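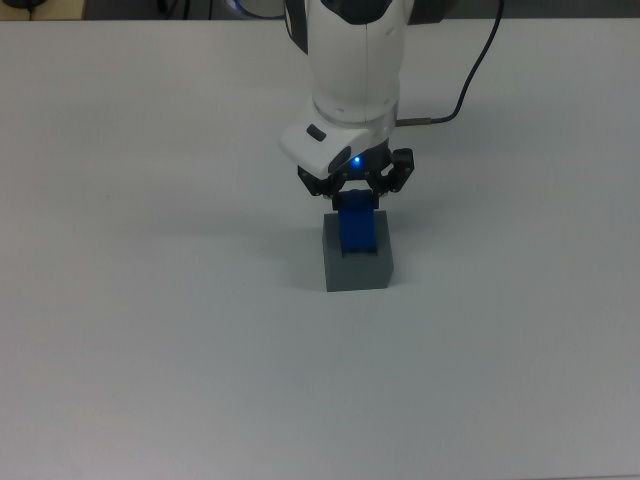

Budget for a first arm and gripper – what am I leaving out?

Posted by Moushumi Khondokar

I run the assembly side of a small firm, Costivach. We make housings for sensors and one of the jobs is pushing a flat plastic insert into a slotted block. It is done by hand at the moment, by whoever is free, and we do it all day. I have been asked to put together a budget for one arm with a two-finger gripper to take this over, and I have to hand it in before the end of January.

I have a price for the arm and a price for the gripper. The supplier says both can be delivered in 8 weeks. What I don't have is any feel for the rest of it. I have put down a bench, a power supply and two days of training, and the total looks too low to me. The insert has very little play in the slot, if that matters. We have 22 different inserts but 70 per cent of the volume is one size.

Also, is it worth paying extra for a force sensor at the wrist, or can that be added later? The salesman was keen on it, which made me wary.

Sigrún Bech

Your total is too low. When we did ours the arm and gripper came to less than half of what we spent in the end. Things I would add to your sheet:

Fingertips. The ones that come with the gripper are general purpose and you will probably want your own shape for a thin flat part. Allow for two or three rounds of these before you are happy. If you have a 3D printer in the building the cost is mostly somebody's time, but put the time in.

A holder for the block. It must sit in the same place every time and not lift when the gripper lets go and moves away. Ask for it to be fixed to the bench with dowels so you can take it off and put it back without teaching the position again.

Something to present the inserts. This was our biggest surprise. A tray is cheap but a person has to fill it. A feeder that turns parts the right way up can cost as much as the gripper. Start with trays.

Safety assessment, and any guarding that comes out of it. Do not let anyone tell you that a collaborative arm needs no assessment. It is the whole job that gets assessed, including the part being held and the fingers.

Cable. If the cable to the gripper runs outside the arm, buy a spare on day one along with clips to keep it tidy. Ours wore through at the connector and we lost a week waiting for a new one.

On the force sensor – check first what the arm can already do. Some can feel a push well enough from their own joints to find a slot. Send the supplier a bag of your real inserts and blocks, with the worst ones in it, and ask to see it run for a full shift before you sign. If they can't do it without the sensor, put the sensor in. Adding it afterwards is possible, but it changes the length of the tool, so every position has to be taught again.

I would leave the other 21 sizes out of the first budget altogether.

Bevan

We got ours second-hand through Stirnora, saved a fair bit. Check the hours on it and make sure the software licence transfers, ours didn't. Two days of training is fine for one person, but send 2 people in case one leaves.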